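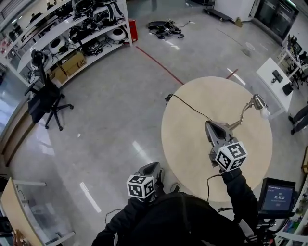
By the Noketley Airfield community relations desk
Last updated: June

Flight simulator demonstration visits: frequently asked questions

Who can book a demonstration?
Elected representatives, parish and district council members, school governors and registered community groups within the Noketley consultation area. Individual bookings are not accepted.

What does the session consist of?
A safety briefing, a talk on the Rendent trainer programme and a supervised flight in the fixed-base cockpit simulator. The standard profile covers take-off, a circuit at low level, one instrument approach and landing.

How long does it last?
80 minutes, including the briefing. Morning groups report to the gatehouse at 9.15.

Is flying experience needed?
No. An instructor sits at the control station and can freeze or reset the exercise at any point.

Does the simulator move?
No. Motion is suggested by the visual display only. Some visitors feel unwell during steep turns. Tell the instructor and the display will be blanked.

Is the software the same as in the aircraft?
The flight model is supplied by Prinance and uses the same handling data as the crew training device. Radio, mission and weapons functions are removed from the visitor version.

What identification is required?
A passport or photocard driving licence. Names must reach the visits office ten working days beforehand. Late additions are turned away at the gate.

Are phones allowed?
Not beyond reception. Lockers are provided.

What is the runway length used in the exercise?
2,929 metres, modelled on the main runway at Mägi.

Is there a charge?
Groups from the consultation area pay nothing. Other approved groups pay a fee of £200 per session, invoiced after the visit.

Can a visit be cancelled by the airfield?
Yes. Crew training takes priority, and a cancelled group is offered the next free slot.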